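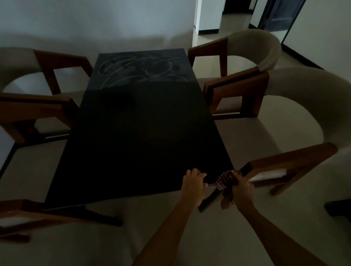
WONDMONT HOUSE MEETING, 2/9/26

Held in the dining room after supper. Minutes by me, Vy Trịnh, because I was the one with a pen. Please shout if I've got anything wrong, but shout soon as I'll have forgotten it all by the weekend.

Present: everyone from the top floor, everyone from the first floor, and one half of the basement (the other half was on a late shift and sent a note, see item 5).

1. Last minutes

Read out by me, far too fast. Agreed. One correction: the ladder was lent to number 14 and has come back, so I can take it off the list of missing things. The big colander is still on the list.

2. The kitty

We've got £387 in the tin and the account put together. That's after the window cleaner and before the loo roll order. The top floor asked if we could stop buying the posh hand soap. The first floor said absolutely not. We're keeping the soap, but buying the refills!

The boiler people at Godinho have sent their quote and it's £2138, which made the room go a bit quiet. The landlord pays, thank goodness, but he wants to know whether we can be in for two mornings in a row while they do it. I said I could do the first morning. We still need a name for the second. I'll put a sheet on the fridge.

3. The dining table

This was the long one. I'd put it on the list myself, as I eat at that table more than anyone and I've got opinions.

A black glossy top looks gorgeous in the shop and then you live with it. Every crumb and every elbow shows, and if you wipe it in circles you get those great loopy smears at the far end that you only notice when you sit down and the light catches them. We went round and round (sorry) on what to do. The spray from under the sink was blamed by several people. I've been using far too much of it, I'll own up to that, so it's possible the spray is innocent and it's me.

What we settled on:

Crumbs off first with a dry cloth, then a barely damp one, then dry again. Straight strokes, one end to the other, no swirling.

Spray goes on the cloth and never on the table.

Do the edges and underneath too. Anybody who has put a hand under the rim and found something sticky will know why I brought this up. The frame under the top and the black metal legs get done once a week by whoever's on the rota. The checked cloths, the red and white ones with the dark bits in, are for the table and the table only. They are not for the hob, the bike or the bottom of the bin. Wash them on hot, with no softener, and hang them on the rail.

Someone asked if we should just buy a big tablecloth and be done with it. Voted down, though it was close. I quite like a tablecloth but I don't like ironing one.

Chairs came up under the same heading. They're lovely to sit in and awful to keep nice, what with pale seats and curved pale backs and a household that eats a lot of beetroot. Agreed that spills get dabbed straight away with cold water and then confessed to. The wooden arms are square and stick out a fair way, so lift the chair when you pull it out, please, and don't ram it in under the table afterwards. The first floor offered to look at felt pads for the feet. Offer gratefully taken.

4. Placemats 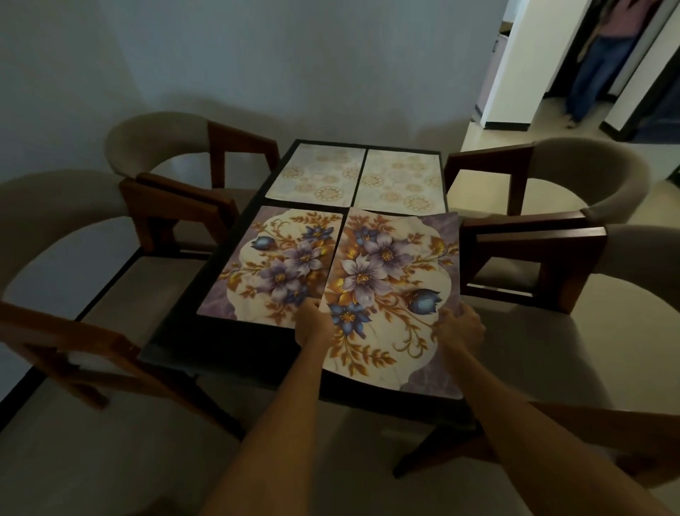

We have too many sets and not one of them matches the next, which I find cheerful and the basement finds upsetting. There was talk of getting a whole new lot from Fandia, where they had some plain grey ones in the sale, but no one could say how many we'd need and I really couldn't face spending kitty money on something we've already got a drawerful of. So we're using up what we have. For ordinary days it's four on the table, two and two, with the purple flowery pair at the kitchen end (the ones with gold leaves and little dark blue stars of flowers) and the pale pair with the round golden lacy pattern at the other. I know they don't go. I think the black showing through in strips between them pulls it all together rather well, and I was backed up on this by the top floor.

A few practical bits on the same subject. They're to go on a dry table only, so please wait after wiping. They should sit just inside the edge, as an overhanging corner gets caught by sleeves and then over goes your tea. Lift them to clean under them every evening, don't just wipe round. And when they're put away they go in flat, not rolled. I spent ages last winter trying to get a curl out of one with a stack of cookbooks.

The first floor wondered about a runner down the middle for best. Left open. Bring one if you've got one.

5. Note from the basement

Read out in full. It said: please could people stop moving the laundry airer into the passage, and could we have pasta bake again. The first point was accepted with apologies (mostly mine). The second goes to item 6.

6. October supper

We're doing the big supper again in October and we're expecting 10 of us including the neighbours. That's more than the table will take in comfort, so we'll bring down the desk from the landing and put it on the end. It's a slightly different height. Last time we put folded newspaper under the legs and it was fine once the gravy had stopped moving.

Pasta bake: yes, two of them, one without cheese. Pudding is with the top floor. I'm doing the table, seeing as I've got so much to say about it, and I'll have every placemat out of that drawer, matching or otherwise.

Start time is 2000, written like that on the invitation as half of you turned up at six last year.

7. Rota

The Wakero app has been tried for a month. Two people love it, the rest of us have it on mute. We're going back to paper on the fridge and keeping the app for bin reminders only. New jobs added: table edges and frame, chair check, placemat wipe. I've gone first for the table as it seemed fair.

8. Any other business

The back door still sticks. Lift and push.

Whoever owns the blue bike pump, it's on the hall shelf.

The first floor said thank you for the soup. You're welcome, there's more in the freezer!

Things people said they'd do

Me: sheet for the boiler morning, new paper rota, a decent batch of clean cloths on the rail.
First floor: felt pads, soap refills.
Top floor: pudding, and asking next door about the colander.
Basement: a list of who can't eat what.

Next meeting is after the October supper, in the dining room again. Bring your own mug.

Vy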